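Murton Guest House Reopens Its Garden Wing

MURTON, 8 Apr 2024. The Pavlović Guest House is opening its garden wing again this week, and we could not be happier to have the lights back on! The wing closed in January so that the old heating could come out, and all 22 rooms now have new radiators, quieter windows and fresh paint.

Owner Mateja Dimitriou chose the colors and fabrics herself, going through over 200 samples at the kitchen table. "I wanted people to walk in and feel like they were visiting an aunt who loves flowers," she said. "Plain white is fine, but we get enough snow!"
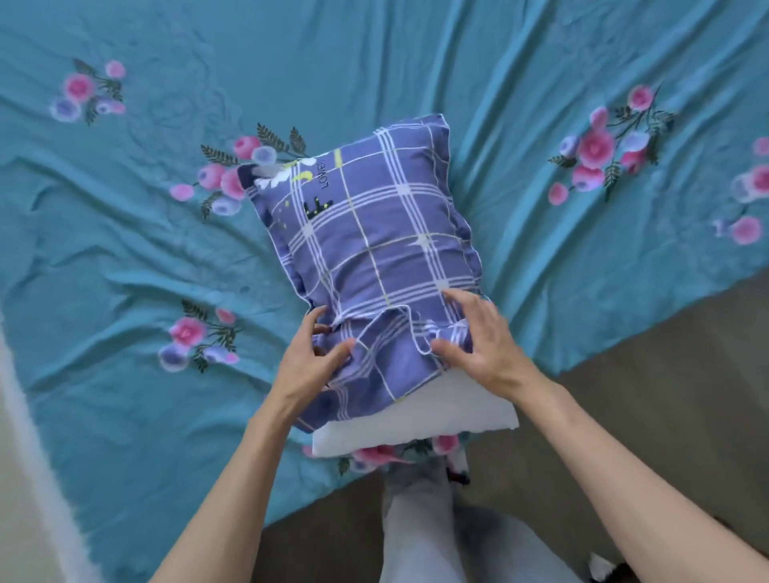

Floral bedding in teal, pink and lavender.

The breakfast room has grown too, with eight more seats and a door straight out to the orchard. Cook Gorazd Softić is bringing back his plum dumplings (regulars have been asking all winter) and will bake bread every morning except Monday.

Neighbors are welcome to come by for coffee and a look around on opening weekend, from 2 p.m. until dusk. Parking is behind the Tetel bakery.

Bookings and press questions: front desk, Pavlović Guest House, Murton.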